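About Us

Hi, I'm Hui-mei Tang, and together with my brother Pin-yu I run Damside, a small repair and hardware shop down by the old Poon mill. We fix lamps, clocks, fans, sewing machines and pretty much anything else with a plug or a spring in it!

I started at our kitchen table with a shoebox of odd screws and a neighbor's dead toaster. Pin-yu was still working for Trullent back then and came by on weekends to tell me I was doing it wrong (he was right about the toaster). In October he quit, we signed the lease, and we painted the front room a green I still love and he still doesn't.

These days we have more than 300 kinds of screws and bolts in the drawers, and you can buy just one if one is all you need. I do the clocks and the sewing machines, Pin-yu does motors and wiring. If we can't fix it you don't pay, and we'll give it back in one piece.

We also teach! Our Skukik evenings are for people who have never opened up a radio or changed a fuse. Bring something broken, bring a friend - there's tea, and usually cake if I've had time. Kids are welcome with a grown-up.

Stop in and say hello, even if nothing's broken. The bell on the door sticks, so push hard.

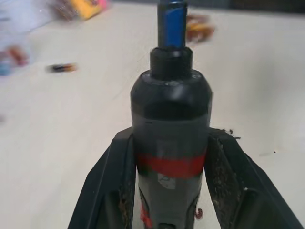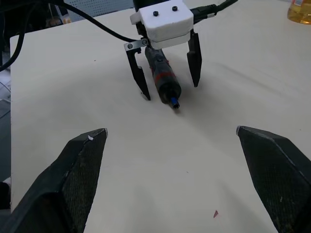
First: a cordless screwdriver with a blue bit. Second: a white tabletop.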